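Jovura 衣類たたみノート README

このフォルダは、Tシャツやタオルといったふだんの衣類を、広げた状態から四角くたたむまでの記録をまとめたものです。はじめはEndang Wijayaさんと私の二人で、たたみ方の覚え書きを細々とつけていただけだったのですが、気がつけば記録は222件になり、さすがに説明書きがないと自分たちでも迷うようになりました。少し長くなりますが、お茶でも飲みながらのんびり読んでいただければうれしいです。

中身について
folding/ にたたみの記録、notes/ に衣類ごとのメモが入っています。メモのある衣類は51着で、名前は「種類_色_通し番号」の順につけました。色の呼び方は人によってずいぶん違うので(黄緑か若草色かで、ずいぶん長く話し込みました!)、迷ったら notes/colors.txt を見てください。
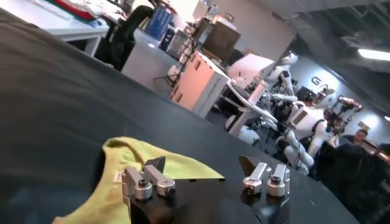
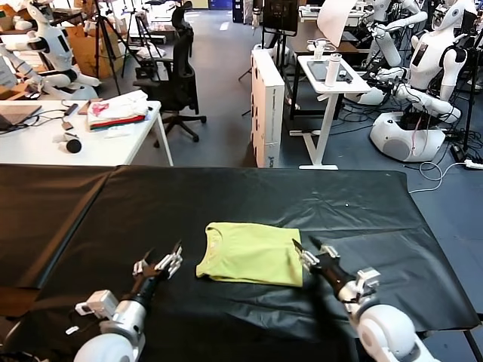
たたみの状態は「くしゃくしゃ」「途中」「完了」のどれかで書いています。いちばん悩んだのは「完了」の線引きで、Ourania Michailidisさんは端のそろい方を、私は全体の形を気にするほうでした。結局、えりの丸みが表に出ていて、身ごろが四角に収まっていれば完了、ということに落ち着いています。二枚目の黄緑のTシャツくらいに整っていれば、迷わず完了と書いてください。一枚目の黄緑の布のように、しわが寄って形のはっきりしないものは「くしゃくしゃ」です。えりらしい曲線が見えていても、そこは変わりません。

台に敷くものは黒で統一しました。明るい色の服は輪郭がよくわかって助かるのですが、紺やこげ茶の服となると見分けにくく、メモに「端が不明」と残っている記録もあります。直せるところから少しずつ直しています。

直したいところを見つけたら
notes/ の該当ファイルに一行足して、名前を添えてください。Nadhirah Teohさんが毎月まとめて目を通してくれています。前の版は2月に整理したもので、old/ に残してあります。靴下はまだ入っていません。左右そろえてからたたむのか、たたんでからそろえるのか、やり方が決まり次第加えるつもりです。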